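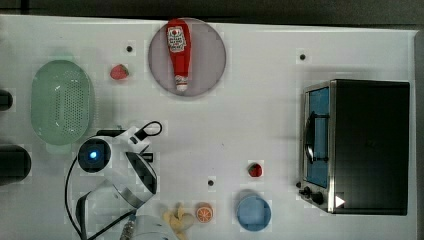 Kétchup y fresa. Dos de las que más preguntáis.

Cómo quitar manchas de comida de la ropa (y del mantel) sin cargarte la tela

Por Mireille Atallah
Actualizado: sáb 11 de julio
34 comentarios

Voy rápido porque si estás leyendo esto seguramente tienes la camisa en la mano. Lo primero: no frotes. Lo segundo: nada de agua caliente todavía. Ahora sí, sigue leyendo.

Si tienes mucha prisa, baja directamente a tu mancha. Si tienes cinco minutos, lee antes lo de preparar.

Qué hace falta

Una cuchara o un cuchillo sin filo
Papel de cocina blanco. Blanco, el estampado suelta tinta
Lavavajillas líquido, del de fregar a mano, el transparente si hay
Vinagre blanco de limpieza
Percarbonato (oxígeno activo en polvo)
Un barreño
Un cepillo de dientes viejo, blando
Limón no. Ya lo explico abajo

Antes de tocar nada

Mira la etiqueta. Si pone limpieza en seco, si es seda, lana o viscosa buena: retira lo gordo con la cuchara, seca con papel y a la tintorería. Diles qué mancha es. Lo de decirlo importa, Karim Zoubi, el de la tintorería Majali, me lo repite cada vez que le llevo algo con la notita puesta.

Prueba en un sitio que no se vea. El dobladillo, la costura de dentro. Una gota, esperar, papel blanco encima y apretar. Si el papel sale con color de la tela, para.

Los manteles Zallutex, los que llevan acabado antimanchas: jabón suave y poco más. Nada de percarbonato, me dejé un cerco mate en uno y ahí sigue.

Kétchup y salsa de tomate

1. Cuchara. De fuera hacia dentro, para no hacerla más grande.
2. Dale la vuelta a la tela y pon el revés bajo el grifo, agua fría, un buen rato. El chorro empuja la mancha por donde entró.
3. Lavavajillas, unas gotas, y con el dedo. Suave. El tomate frito lleva aceite y esto es lo que se lo lleva. Dejar 17 minutos (pongo la alarma a 17, manías mías, con 15 tambien vale).
4. Aclara en frío.
5. ¿Queda sombra naranja? Vinagre blanco rebajado con agua a partes iguales, a toques con papel. Aclarar otra vez.
6. Si es algodón blanco, percarbonato en agua templada, una cucharada sopera en el barreño. Ropa dentro, una hora mínimo.
7. Lavadora normal.

Truco para la sombra naranja que no se va ni a tiros: tender al sol todavía húmeda. En blancos, a pleno sol. En color, a la sombra, que te comes el tinte. El pigmento del tomate aguanta fatal la luz. A mí un mantel me salió limpio al segundo día de tendedero, sin más.

No mezcles el vinagre con el percarbonato. Primero uno, aclarar bien, luego el otro. Y con lejía el vinagre NUNCA, eso suelta gas y es peligroso de verdad.

Fresa, cereza y demás fruta roja

Aquí jabón de pastilla no. Con los rojos de la fruta a veces fija o cambia a un azul feo. Detergente líquido sí.

1. Retira la pulpa, pepitas incluidas.
2. Agua fría por el revés.
3. Vinagre blanco, a toques. Verás que el papel va cogiendo rosa. Cambia de papel cada poco.
4. Detergente líquido, dedo, diez minutos.
5. Aclarar y mirar a la luz de la ventana, con la bombilla engaña.

En manteles de algodón blanco resistente hay quien estira la tela sobre un bol y echa agua hirviendo desde arriba. Mi tía lo hacía. Funciona con fruta sola, pero si había nata o yogur la estropeas, la proteína se cuece y se queda pegada. Y cuidado con las manos.

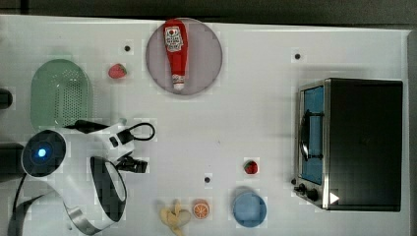 El plátano también mancha, aunque no lo parezca. Va justo debajo.

Plátano

La traicionera. Cae, la limpias con una servilleta, parece que no hay nada y al día siguiente está marrón. La savia y la pulpa se oxidan, como la rodaja que dejas en el plato.

Fresca: cuchara, agua fría, detergente líquido con enzimas, media hora. Casi siempre sale.

Ya marrón: paciencia. Percarbonato en agua templada toda la noche, si la tela aguanta. Lavar. Mirar. Repetir. Los bodies de bebé suelen necesitar dos vueltas, alguno tres.

Naranja y otros cítricos

El zumo casi no se ve al principio, por eso se olvida. Luego amarillea con la plancha. Agua fría en cuanto caiga, un poco de detergente y listo. En telas de color oscuro ojo, el ácido puede aclarar el tinte, aclara más rato del que creas necesario.

Y por lo mismo no uso limón para quitar manchas. En blanco puede ir, en color te deja un rodal más claro, y al sol peor.

Grasa (aceite, mantequilla, mayonesa)

1. Papel, sin apretar mucho.
2. Polvos de talco o maicena encima, bien cubierta. 27 minutos, sacudir, repetir si el polvo sale apelmazado.
3. Lavavajillas directo sobre la tela seca. SECA. Si mojas antes, el jabón se diluye y no agarra igual.
4. Lavar a la temperatura más alta que deje la etiqueta.

La mayonesa lleva huevo, empieza con agua fría y depsués sigue con el paso 3 cuando haya secado. Un rollo, sí.

Mancha vieja, ya lavada y planchada

Pues depende. El calor la fija y ya no hay milagros. Lo que me ha funcionado alguna vez: glicerina de farmacia, un chorrito, toda la noche, para ablandarla. Por la mañana lavavajillas, aclarar, percarbonato. He salvado un delantal y dos servilletas. Una blusa de lino, no.

Errores que veo mucho

Meter en la secadora sin comprobar. Mira siempre antes — si queda algo, la secadora lo deja para siempre.
Frotar en círculos. Levanta la fibra y queda el cerco aunque la mancha salga.
Sal gorda encima del vino o la fruta y dejarla horas. Chupa algo de líquido, vale, pero no limpia.
Echar tres productos a la vez. Uno, aclarar, otro.
Guardar el percarbonato disuelto en una botella cerrada. No se guarda. Hace gas y revienta el tapón. Preparar y tirar lo que sobre.

¿Y fuera de casa?

En restaurante: cuchillo, servilleta de papel y agua con gas o sin gas, da igual, lo que haga falta es que esté fría. Pedir un poco de jabón del baño. Aguanta hasta llegar a casa, no la des por perdida.

Comentarios destacados

Tamer Mahasneh
Lo de la grasa con la tela seca, ni idea tenía. Llevaba años mojando primero. ¿Vale para vaqueros?

Mireille Atallah
Vale. Del revés el lavado, para no perder color.

Merle Tawhiri
El sol con el tomate, confirmado. Babero de silicona no lo he probado, pero la tela, perfecta en una tarde.

Marwan Daher
¿Y en tapicería? Tengo una fresa aplastada en el sofá desde marzo.

Mireille Atallah
Marwan, detergente muy rebajado, esponja casi seca y paciencia, y sin empapar el relleno. Tengo la guía de sofás a medias, la subo en cuanto pueda.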